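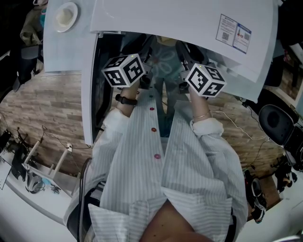

Mesa branca, pratinho redondo branco e o resto da sala ainda por arrumar. Bora!

1/ Gente, prometi contar como anda a arrumação da sala nova e fui enrolando, enrolando... então vai agora, em fio, com um cafezinho do lado, porque eu não sei contar nada curto (quem me segue há tempos já sabe).

2/ Começamos pela mesa. Branca, de borda curva, e eu confesso que fui contra no início, queria uma de tom mais quente. Perdi a discussão e ainda bem! Com esse piso de cara de madeira, meio marrom, meio cinza, o branco clareou tudo.

3/ A mesa veio da Nundlow e custou 418 reais na promoção de julho. Frete à parte, e do frete eu prefiro nem falar – só digo que esperei a tarde inteira na portaria com um livro que não abri.

4/ A louça é o meu xodó. Prato branco redondo, peça creme em cima, tudo clarinho. Comprei umas coisas da linha Arix e misturei com o que já tinha em casa, e combinou tanto que agora eu fico com dó de guardar no armário.

5/ Agora, os cabos. Ai, os cabos. Tem cabo preto embolado no móvel branco baixinho, tem cabo preto pelo chão e tem um branco dando volta do outro lado. Já comprei um pacote de 10 presilhas da Clostirow e já vi que vou precisar de outro.

6/ Alguém aqui usa canaleta de colar no rodapé? Pergunto de coração, tenho medo de arrancar a tinta quando for tirar. Medi a parede e deu 400 cm, então se alguém souber de uma que venda por metro, me conta o nome da loja, por favor.

7/ A cadeira de escritório preta, de encosto arredondado, vai ficar. Já pensei em trocar por uma clara, aí sentei nela uma noite dessas pra responder mensagem e levantei só duas horas depois. Cadeira boa a gente não troca por causa de cor, né?

8/ E um conselho de quem arruma em camisa larga: arregacem as mangas antes de chegar perto da mesa. Eu já levei xícara embora com punho de camisa mais de uma vez, e café em tampo branco é uma tristeza.

9/ O próximo passo é a prateleira da Zuccaro, que está na caixa desde a mudança. O manual tem 106 passos, contei ontem com um misto de respeito e pavor. Vou montar no fim do mês e trago notícias – mandem dicas de canaleta enquanto isso!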